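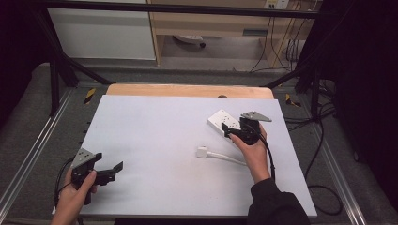

Session 4 - extension leads and power strips, handout

Before you start: strip OFF at the wall, plug out, lead laid loose on the board. Never work on one thats live.

Look for: cracked sockets, scorch marks, cord pulling out of the plug. Any of those = bin it, no taping up.

Load. Add up the watts of everything plugged in. Kettle almost 2000 on its own, so no heater on the same strip. Check the rating underneath first.

Don't plug one strip into another. Dont coil the cord tight while in use, it heats up.

Wrap loosely to put away, plug end last. Label it.

Read Surkley p. 14 for October. Bring one lead from home.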